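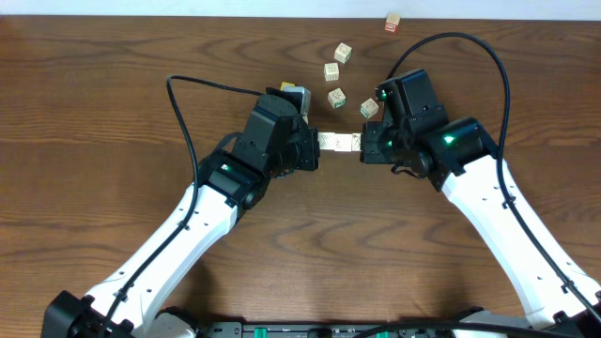

Game night moves to Wundumholm library

09/01/2018

Great news for anyone in Plandton who loves an evening of cards, dice and friendly arguing over the rules! The monthly game night is moving out of the Lâm tea room and into the big reading room at Wundumholm library, with space for twice as many tables and a proper kitchen next door.

Lợi Hoàng, who started the evenings with 2 friends and a single worn-out word game, is thrilled with the switch. "We were playing on windowsills by the end," Hoàng said. "Now people can spread out, stay late and try something long for once."

The library has also taken in a collection of 500 games from the old toy shop in Mestholm - many of them still in good shape, and all free to borrow with a library card. Family games are on the low shelves by the door, and the longer strategy ones are upstairs.

Doors open at 6 and beginners are very welcome, with a teaching table running all evening. Children under 12 should bring an adult. A weekend tournament is planned for April, and sign-up sheets are already at the front desk.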